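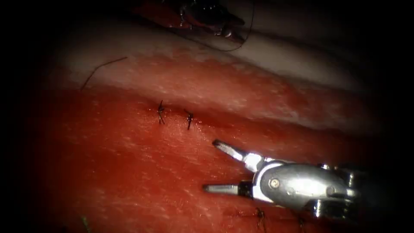

4. Adjusting the picture for film playback

Set the Werketti 600 to Film mode before you change anything else. Let the lamp run for 12 minutes, then pause on a still with strong color. With red tissue and four dark suture knots on screen, the knots should stand out clearly from the red. If they sink into it, raise Brightness one step at a time.

1. Press Menu and choose Picture.
2. Set Contrast to 56.
3. Turn Motion Smoothing off.
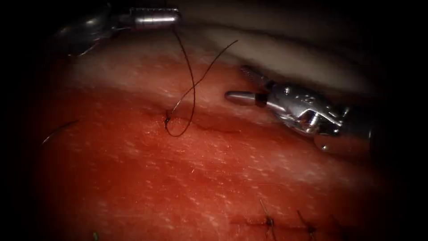

Fig. 4-2. Dark thread and bright metal in one shot.

4. Lower Contrast if bright metal loses its detail.
5. Choose Save, then a memory slot.

Note: Each slot stores one input only — a disc player and a streaming box need separate slots.

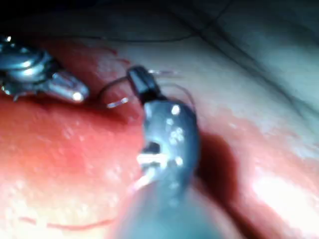

To copy a slot to another input, hold Save until the light blinks, then select the new input.

CAUTION: Do not cover the side vents. Do not look into the lens while the lamp is on.

6. For older films, set Frame Rate to Auto.
7. Set Sharpness last, from your usual seat. 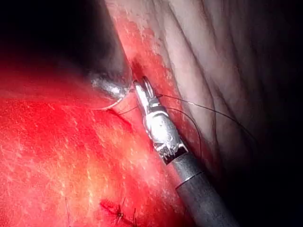
Fig. 4-4. Fine thread held in metal jaws.

If thin lines show a pale outline, Sharpness is too high.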